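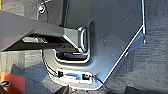
Bench notes, May – wiping down matte gray without making it worse

Started just after lunch, finished when Inna needed the sink. Mostly this is me trying to settle the argument about what we use on matte gray surfaces, which has been going since Hryhorii went over the cabinet doors with kitchen spray and left them looking like somebody had buttered them.

The trouble with this kind of gray is that it shows everything. Speckles, scuffs, the sweep of whatever cloth you used last. Under the ceiling lights you'd swear it's clean, then you bring the desk lamp in low from one side and oh dear. I did all the checking today with the lamp low, and I'd ask everyone else to do the same before writing "clean" on the board!

What I used

Three offcuts of the gray panel Zoriana kept from the shelving job, all out of the same sheet, with the corners already rounded over. I scuffed them myself with a key, a shoe heel and the edge of the parts tray, then left them under the vent overnight to pick up a bit of dust. Cleaners were plain warm water with a drop of dish soap, the Plestel foam from the cupboard, and the Traltanis concentrate that Tín ordered (the bottle marked 3944, in case we ever get a different batch and it behaves differently). Cloths were the blue microfiber ones, fresh out of the wash, no softener.

Soap and water

Boring and good. Took the dust off in one pass and most of the shoe heel in a second. Did nothing for the key scratch, obviously, that's a scratch. Dried without marks as long as I followed it with a dry cloth straight away. I got called to the phone in the middle of the second pass and the bit I'd left wet dried with a tide line, so I had to do the whole offcut over again. Lesson learned, let it ring.

Plestel foam

I wanted to like this one, it smells nice and it clings to upright surfaces so you aren't chasing drips down to the floor. It lifted the heel mark faster than the soap did. But it leaves something behind. With the lamp low there was a faint shine wherever the foam had sat longest, and a second wipe with water only spread the shine out. Fine for the white worktop. I've moved the can to that shelf so it doesn't get grabbed by accident.

Traltanis concentrate

Mixed it at 10 ml to 900 ml of water in the squirt bottle. Khrystyna thinks that's too weak, the back of the bottle thinks it's fine for painted things. No shine, no tide line, and it got the gray smear from the parts tray, which the soap hadn't touched. It is a bit drying on the hands so wear the gloves (the box by the door, the medium ones are almost gone, I put it on the list).

One thing to watch: it ran. I sprayed the offcut directly the first time and a dribble went round behind and lifted the edge of the masking tape on the back. Second time I sprayed the cloth and had no trouble at all. So cloth first, always, and doubly so near anything with an opening in it.

Slots, recesses, raised rims

This took longer than the flat parts put together. Any place with a raised rim collects a little line of gray fluff right where the rim meets the flat, and a cloth over a fingertip just rides over the top of it. Things I tried, in the order I tried them:

Cotton swab, dry. Picks up fluff, sheds its own fluff. Net gain nothing.

Cotton swab, damp. Better, but you go through a silly number of them.

The soft paintbrush with the bristles cut short. Lovely. Flick the dust out first, vacuum nozzle held nearby in the other hand, then one go round with a damp cloth wrapped over a plastic spreader. I'd happily do the whole shop this way.

Wooden skewer with cloth round it. Gets into tight inside corners, but I pressed too hard and it snapped, and then I was fishing a bit of skewer out with tweezers. Zoriana laughed at me for that and she was right to.

On inside curves the light bounces about so much that I couldn't tell dirt from reflection. Moving my head from side to side sorted it out: the reflection slides along with you and the dirt stays put. I must have looked ridiculous, but it works.

Beveled and chamfered edges

Wipe along the edge, never across it. Across it pulls threads out of the cloth, and they hang there looking like hairs. A clean chamfer gives you one crisp bright line under the lamp, and if the line goes fuzzy or breaks up there's still something on it. I found that more use than staring at the flat parts, to be honest with myself. Hryhorii tried it on his offcut without being told where the smudge was and spotted it right away.

Scuffs that aren't scuffs

Half of what I'd been calling scuffs is transfer – rubber or plastic left on top of the finish. Try the white eraser from the drawing drawer before anything wet. Light strokes, and brush the crumbs away with the short paintbrush. If it's still there after that it's likely in the finish itself and should be left alone. Please, no scouring pads. The polished patch by the light switch is what happens with scouring pads, and that patch is never going to be matte again.

For whoever does this next

Squirt bottle is mixed and labeled, top shelf, left of the Drostham tape. Blue cloths for gray surfaces, yellow ones for everything else, and they go in separate wash bags. Short paintbrush is hanging on the pegboard with a green band on the handle. Do not use it for glue, I will know!

Inna asked whether the Zhuravel wipes would do for a quick once-over between proper cleans. Haven't tried them, there's an opened pack somewhere in the back cupboard that may have dried out. Will put one on the spare half of offcut two and look at it with the lamp.

Still to do: rinse the foam off offcut three and see if the shine comes away with the Traltanis mix, order gloves, find out who has the other desk lamp. Khrystyna wants to test a stronger mix on her own offcut and I've left her one by the sink with her name on the back.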